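In Defense of the Sweater You Already Own

My favorite sweater is older than my car, and it has outlasted two vacuum cleaners and one marriage. I bought it at the Pradamau outlet on a cold November afternoon when I was really only looking for socks, and I remember standing at the register thinking that 30 dollars was a lot for something with a loose thread already showing at the cuff. Well, I pulled that thread through to the inside with a crochet hook and it has never bothered me since.

I bring it up because a neighbor was telling me, very kindly, that she'd found a lovely one online for 300 dollars and that I ought to treat myself. And maybe I ought to! But I keep coming back to the idea that we've gotten out of the habit of looking after knitwear, and that it was a good habit, and a pleasant one too.

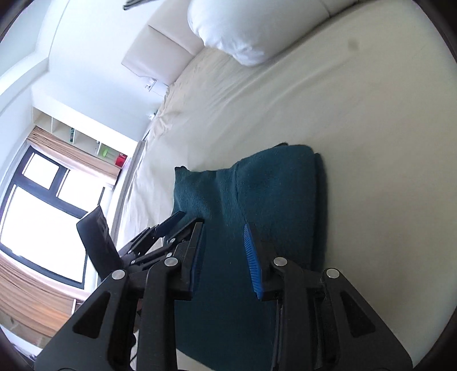
My grandmother washed hers in the sink on Thursday evenings, rolled them up in a towel and leaned on the roll with both elbows while the radio played. She folded everything – hangers, she said, gave a sweater shoulders it wasn't born with – and she darned the elbows in whatever wool was closest. Some of those patches were frankly ugly. We wore them to school anyway, and I don't recall suffering for it.

I know not everyone has the evening to spare, and I'd never scold a tired person for using the machine. Still, a needle and a card of wool cost very little, and the mending table at the Gravomcombe library will gladly show you what to do with them. Go once, with one sweater and one hole, and see whether you don't come home a bit fonder of the thing.

© Arnardóttir Letters | Contact us | Back to top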